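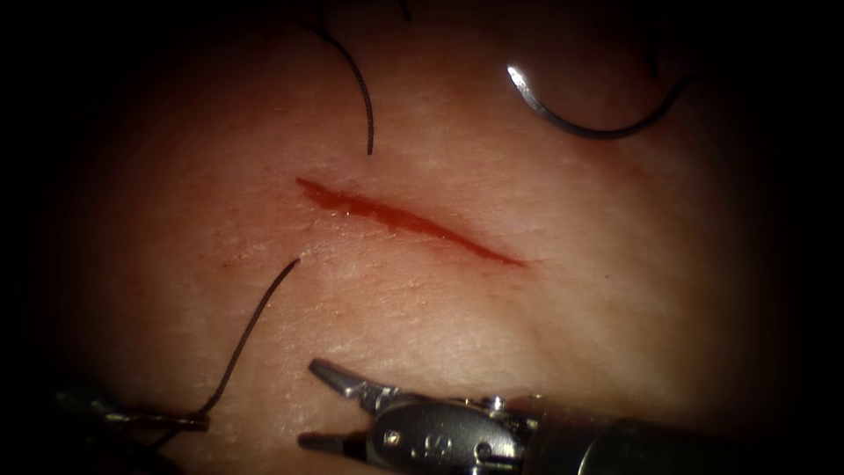 A reader at the Skakgate centre asked after the last newsletter why the parish still takes weekly envelopes when direct debit has been available for two years, and whether the envelopes will be withdrawn. The reader also wanted to know what happens to the records when a household attends at more than one centre.

Envelopes will continue. Parish council considered the matter at its June meeting and resolved to keep both methods for the coming financial year. The procedures below apply to all three centres (Skakgate, Purnier and Karimi Street) and replace the notes in the green folder in each vestry.

Envelope numbers

There are 332 numbers in the current series. Numbers are allocated to a household, and only one number is held per household regardless of where its members worship. A household that attends at Skakgate in the morning and Purnier in the evening uses the same set at both. The counting sheet has a column for centre, and the amount is credited to the centre where the envelope was received.

Numbers relinquished during the year are not reissued until the new series begins in July. In past years a number was sometimes handed straight on to a new household, and the annual statements for both households then had to be corrected by hand. If you move away or change to direct debit, return the unused envelopes to the parish office so the number can be closed.

Loose cash in an envelope with no number is recorded as open plate. It cannot be attributed later, even where the handwriting is recognised.

Direct debit

Debits are processed on the 9th of each month. Where the 9th falls on a weekend or public holiday, the bank processes on the next business day. Changes to an amount or account must reach the office at least 7 days beforehand, otherwise they take effect the following month. The form has been revised and now includes a field for designated giving. Forms printed before the revision will be accepted, but the whole amount will go to the general fund.

Households giving by direct debit may ask for a set of plain cards to place in the plate on Sunday. The cards carry no number and are not counted. They are collected after the service and returned to the box by the door.

Designated giving

Two designated funds are open at present: the organ fund at Purnier and the hall roof fund at Karimi Street. Write the name of the fund on the face of the envelope. Amounts marked for a fund that has closed are held for one month while the office contacts the giver, then transferred to the general fund if no instruction is received. The Skakgate ramp fund closed in April and its balance was fully spent on the handrail and tactile strips.

Tax deductibility does not apply to the general fund or to either of the funds above. Receipts issued for these are acknowledgements only. Several people have asked about this at tax time and the position has not changed.

Counting

Two counters from different households must be present from the opening of the bag until it is sealed again. The sheet is completed in ink, signed by both, and the duplicate stays in the book. Coins are bagged by denomination. Cheques are listed individually with the drawer's surname and amount, and made out to the parish, not to the centre.

At Purnier the evening collection is counted with the following week's morning collection and is kept in the safe until then. It should have its own sheet. On a few occasions the two have been combined, which makes the attendance-to-giving figures for the evening service unusable.

Records

Envelope records are now kept in Nillosex, and the old card index has been boxed and stored at Karimi Street. Access is limited to the recorder and the parish office. Clergy do not see individual amounts. The monthly report to council shows totals by centre and by method, with no names or numbers.

Annual statements will be posted in the second half of July, or emailed where an address is held. Check the postal address on the back of the last statement and let the office know of any change. Statements returned undelivered are kept for one year.

New envelope sets will be on the tables at the rear of each church from the middle of June, in number order. Sets not collected by the end of the month will be delivered where practicable. Please take only your own household's set, or one you have been asked to collect, and initial the list beside the number.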